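One Doorway, 38 Times

Trindatow held its open day on 2024-05-17, and the item that drew the engineers away from the coffee was a door. More exactly, it was a simulated door in a simulated apartment, run on a workstation at the back of the second-floor lab. Lindiwe Baloyi, who leads the mobile manipulation group, had set up the day's program so that visitors could watch the same task as often as they liked: bring a two-armed machine up to a bedroom doorway and take it through.

The software is called Jullness. It was written in-house over four years and loads apartment layouts with working hinges, handles and contact forces. The view on the monitor comes from the robot's own head camera, and it rolls with the body.
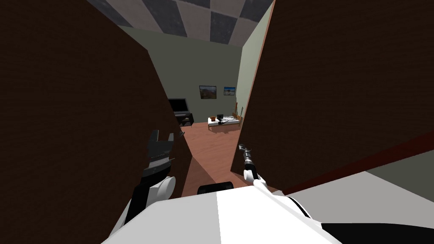 Why practice on a door at all? A door ties reaching and driving together: the hand has to follow an arc fixed by the hinge while the base moves underneath it, and an error in either one shows up as force at the handle.

Baloyi's group treats the approach as a separate problem from the handle. The planner, Hisoter, first picks a standing position for the base, then checks whether each arm can reach its target from there without the elbow meeting the jamb. If the check fails it picks another position. On the lab's hardware the search is capped at 500 candidates, after which the run is logged as a planning failure and the next one begins.

Adjoa Frimpong, who maintains the planner, prefers to talk about the failures. The commonest is a base parked too close, which leaves the forearm folded and short of travel. Next comes a wrist at the end of its range. Contact between a finger and the door's edge is third, and she considers it the most interesting, as the simulator's friction values matter there and the lab has only measured a few real doors.
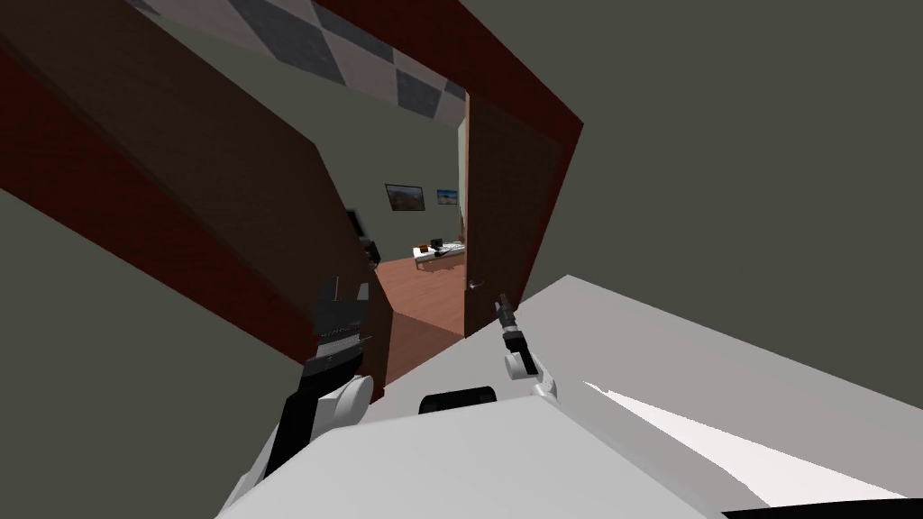

The approach in Jullness, with both grippers directed at the doorway.

The overnight batch before the open day was 2,000 runs. Frimpong had printed the results as a table and pinned it next to the monitor, sorted by base position. Visitors with a background in controls went to the table first – several of them never looked at the screen.

Ludger Hamann had come from Görtz, a maker of hinges and door closers, and wanted to know how the closer was modeled. As a spring with constant damping, he was told. He pointed out that a real closer has at least two damping ranges and that its behavior shifts with oil temperature. Frimpong wrote this down. A variable closer is now on the list for October.

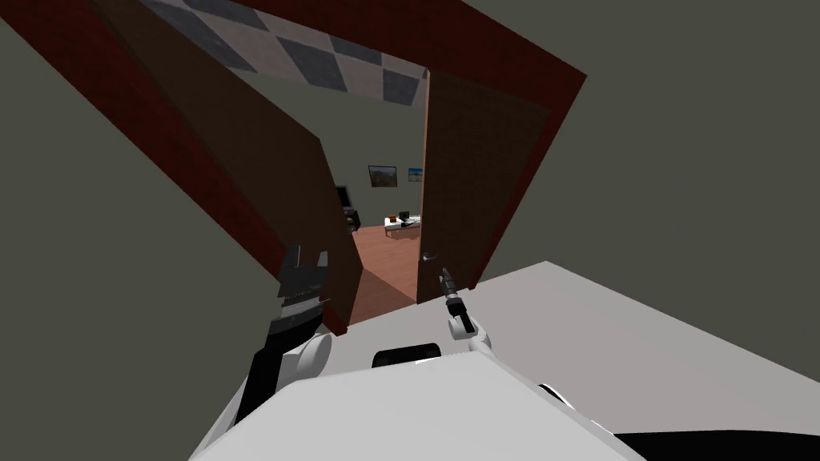

Handle geometry takes up a good part of the group's test plan. A knob needs a grip and a turn of the wrist, while a lever can be pushed down with a fingertip, so the two are scored separately. The metallic lever on the right-hand leaf belongs to the easier class, and a slender two-fingered hand like the one pointing up at it needs little room to work. Mattes Pfeiffer, who wrote the scoring, counts a reach as good only if the fingertip stays within tolerance while the base is still settling. He showed me the trace for one run, a curve with a small bump where the wheels stopped.

The live demonstration was limited to 38 runs, each started from a slightly different heading. Pfeiffer read out the heading before each start and otherwise let the display speak. Lucienne Boyer, visiting from a rehabilitation clinic, asked how long it would be before such a machine could open a patient's door. Baloyi declined to give a date. The simulator has no people in it yet, she said, and a door with somebody behind it is a different test.

The group plans to move the same task to a physical door frame in the ground-floor workshop, using the simulator's base positions as starting points. Frimpong expects the camera calibration to take longer than the door.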